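How to read a government arms sale notice

Notices of proposed arms sales are public, but they are written for legislative staff and assume a reader who knows the format. The steps below cover a single notice from first read to a usable record. They need a text editor, a spreadsheet and access to your legislature's published documents.

Step 1. Identify the type of notice

Sales between governments and direct commercial sales follow separate tracks. In a government-to-government sale, the seller's defense ministry handles the contract and the notice usually names the buyer, the equipment, the main contractors and a maximum value. In a commercial sale, the company applies for an export license and the public record is often thinner. Write the type in the first column of the sheet. Do not mix the two in one total.

Step 2. Separate the ceiling from the contract

The value in a notice is a ceiling. It covers the largest quantity the buyer may order, with spare parts, training and support. The signed contract may be lower, may come in stages, or may never be signed. Use one column for "notified value" and another for "contract value," and leave the second blank until a contract announcement is found.

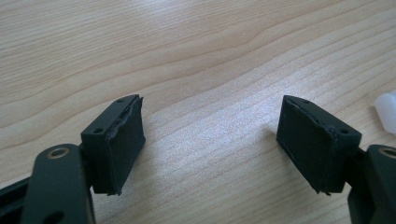
Gripper fingers over a pale wooden tabletop.

Step 3. Split the equipment list

Most notices divide the list into major items and everything else. Major items carry a quantity. The rest is described in a long sentence that may include ammunition, software, test equipment and contractor services. Copy that sentence in full into a notes field. A later amendment often changes only one phrase in it, and a shortened copy will not show the change.

Give each major item its own row. A notice for 286 vehicles and 3000 rounds takes two rows with the same notice number. If the value is not broken down by item, enter it once, on the first row, and mark the other rows "included."

Step 4. Check for amendments

Search the notice number, then the buyer and the equipment name. Amendments may raise the value, add quantities or replace a model. They sometimes carry a new number and refer to the old one only in the body text. Record an increase as a change to the original entry – adding the full amended value as a new sale counts the same equipment twice.

Step 5. Record the review period

The clock normally starts on the day of formal notification. An informal review may have taken place before that, and press reports often use the earlier date. Enter the formal date only. The length of the period depends on the law and on the buyer, so take it from the statute in force and not from an older notice.

If the period ends with no resolution passed, the sale may proceed. Enter "review ended." The word "approved" is best avoided, as in many systems no vote takes place.

Step 6. Match against deliveries

Delivery data comes from other sources: annual export reports, customs records and transfer registers. These use different categories and different years. A July notice may produce its first delivery several years later. Match on equipment type and buyer first, then on quantity. Our working sheet holds 651 rows, and 11 of them have a delivery match that we treat as firm. The others are marked "partial" or "none found." 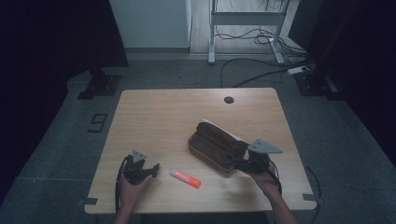 Amparo Sotelo writes that step 6 should come with a warning about re-exports. In her own records, items delivered to one buyer appeared later in a third country's inventory, and she had first logged them as a new sale. She now keeps a separate column for the original supplier and fills it in before looking at quantities.

The extra column works with the layout above. Put it directly after "buyer" and use the supplier named in the first transfer. Where the supplier cannot be traced, enter "unknown" and leave the row out of any country total.

Step 7. Save the source

Download the notice as published and store it under its notice number. Pages are moved when ministries rebuild their websites, and press summaries leave out the equipment list. Note the date of download in the last column. If a corrected version is issued, keep both files and add a letter to the second file name.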